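Village dental bus back on the road after winter of repairs

The Rankin valley has its dental bus back! After a long winter in the garage, the big green van rolled into Villen market square in May with a new floor, a new chair and a queue that stretched past the bakery before the doors had even opened.

The bus was off the road all winter with a cracked water tank and a heater that had finally given up. Families who rely on it had been travelling over the hill to Maltari for check-ups, a trip that takes most of a morning if you miss the early connection. Plenty of people simply put it off.

So there was real delight in the square when Sumeya Beyene, the dentist who runs the service, pulled up just before nine and started unfolding the steps. She had seen her first patient by quarter past, and she kept going until the light went.

"I've missed everybody," she said between appointments, still in her apron and eating a cheese roll standing up. "I had children come in today who were wobbling their first tooth when I last saw them, and now they've got great big new ones at the front. It's lovely. I did have to tell a few of the grown-ups off, mind you."

The repairs came to 3,000 pounds more than the service had set aside, and the gap was closed by a string of local events. There was a sponsored walk along the old railway line, a quiz night at the Wikirard Hall and a cake sale that sold out before lunch (the lemon slices went first, as they always do). The bakery chipped in too, and the garage in Rankin did the bodywork at cost.

Inside, the difference is easy to spot. The old brown lino has gone, the chair now goes low enough for small children to climb up by themselves, and there is a proper ramp at the side door in place of the loose boards that used to rattle every time somebody stepped on them. The waiting bench has been moved under the window, so you get a view of the square and not the back of the driver's seat. There is even a shelf of picture books, most of them given by the primary school.

The bus will call at 11 stops across the valley, two more than before. The new ones are the car park behind the Wikirard Hall and the lay-by at the top of Maltari Road, where residents of the farm cottages have been asking for a visit for years. Each stop gets a full day once a month, and the service expects to see 200 patients in its first round.

Children's appointments are free, and there is no need to be signed up with a dentist anywhere else. Adults can drop in for a quick look and some advice, though anything bigger has to be booked. Beyene is keen to hear from people who haven't been in a long time and feel awkward about it.

"Please just come," she said. "I've seen it all. One gentleman told me he hadn't sat in a dentist's chair since he left school, and we had a good laugh and got him sorted out."

There is a brushing club for the under-tens as well, which meets beside the bus at 10 in the morning whenever it is in Villen. The children learn a two-minute song with hand movements, and by the end of the first session it could be heard all over the square - including from several parents who didn't seem to know they were humming it.
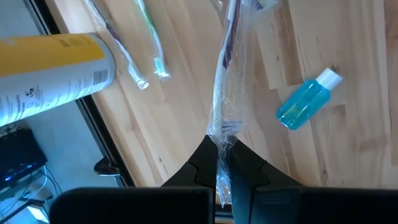
A toothbrush still sealed in its clear wrapper.

The advice from the bus on looking after a brush is simple enough. Swap it when the bristles start to splay, rinse it well after use and stand it up to dry in the open air. Spit the toothpaste out at night but don't rinse your mouth afterwards, so that the fluoride stays on your teeth while you sleep. A small head and soft or medium bristles will suit most people, and there is no need to scrub.

Next up for the bus is the Rankin stop, outside the library, followed by its very first visit to Maltari Road. A full list of stops is pinned up in the library and at the Wikirard Hall, and bookings can be made at either desk or on the bus itself. Drop-in visits run until four in the afternoon.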